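My snack drawer, second attempt

In August I wrote that I wanted to bring less food into the apartment. Two readers asked me how it goes. The answer is: not so well, but the drawer is better.

For those who are new, I live in Bondinton in a small place with one good table. The table is dark brown with a shiny top, and under the top there is a wide drawer. I bought it used from Saskia Quinlan when she moved out of the building, and I paid her 40 dollars and carried it up with her brother. At my parents' house such a drawer was for tablecloths. I have no tablecloths, so from the first week it was filled with crackers, tea bags, batteries, rubber bands and the instructions for a rice cooker I do not own anymore.

What I did first

I took everything out and put it on the bed. I wanted to do it on the table itself, but then I would have been closing the drawer all the time to reach things. The bottom I wiped with a cloth and a little dish soap, and after this I left it open for one night. There was a smell of old cinnamon. It is mostly gone now.

Then I made a rule, which I took from my friend Natsumi Kinoshita. In the drawer goes only what is flat and closed. Bags of chips, bars, nuts in their packet. What is round or can roll stays on top, and what is already open must be eaten or go in a jar. She has kept this rule for years in a kitchen much smaller than mine, so I trusted her.

The front of the drawer has scratches, thin white ones that go in all directions. I tried a walnut, then a brown wax pencil from the hardware store, and neither made a difference that I could see. I have decided to leave them.

How it looks with the rule

The green bag lies flat on the bottom, and the bowl, the can and the apple have their place on the top, toward the back.
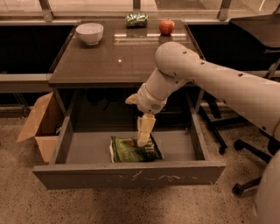 What does not work yet

The drawer is shallow. A full bag of chips has a lot of air in it, and when I put two of them one over the other, the upper one catches under the table and I must push it down with my hand before it closes. So, one layer only. This means I buy less at one time, and perhaps this was the point from the beginning.

The can is also a question for me. It lies on its side because I like how it looks, but Nia Voyle from downstairs says it will end on the floor one day. She may be right. I have put it as far back as it goes.

And the bowl should be for fruit. I know it would be more logical to put the apple inside. But then the bowl collects keys and receipts on top of the apple, as it did all last winter, and I find the apple again when it is too late.

Next I want to do the shelf over the stove, where the spices are. If you have a rule for spices which is as simple as Natsumi's, please write it in the comments.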